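Folding the washing draws a crowd at Andgate open day

There was a queue out of the door at Andgate's workshop in Clultmont on Thursday, when the Kobori project threw its annual open day and let visitors have a go with the hand-held grippers – children first, naturally, and then a good many grandparents who had been waiting very patiently indeed. The favourite by far was the laundry table talk, given twice over by popular demand, with tea and 12 kinds of cake afterwards.
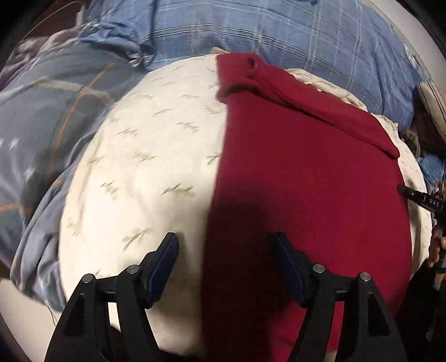
Fenna Verstraete

A red garment on a leafy sheet makes a lovely test for two black fingers, and visitors soon had plenty of their own ideas about folding. The next open day is in September, from 2 pm.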